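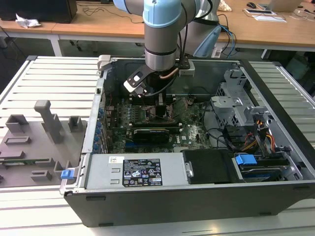
Gripper over the open tower, memory slots below it.

Planner review, October, 2:30 p.m. Minutes: Cuiping Wei

1. Last minutes. Accepted, minus the word "solved."

2. Mosquera (planner). The new build gave 601 plans, 469 of them free of collisions in simulation. The meeting was asked to call this a good result. It did not. The case model leaves out every cable, so "free of collisions" means free of the parts we bothered to draw. Wei wants cables in as keep-out boxes before anyone quotes the number again.

12 Shares | 3 Comments
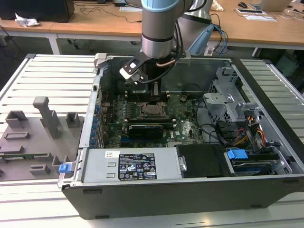
The same doubt applies to the wrist. Its bracket is still a plain cylinder in the model – a guess from spring – and the drive cage leaves little room for guessing.

3. Fekidton (perception). Trained on over 3,000 labeled views. Confidence stays high even when the slot pose is wrong, so the score is no use as a stop signal. No release until it is.

4. Rurkum logging tool. Drops joint data after 9 minutes. Dromby says fixed; log not seen. Item stays open.

Next meeting: same time, with logs.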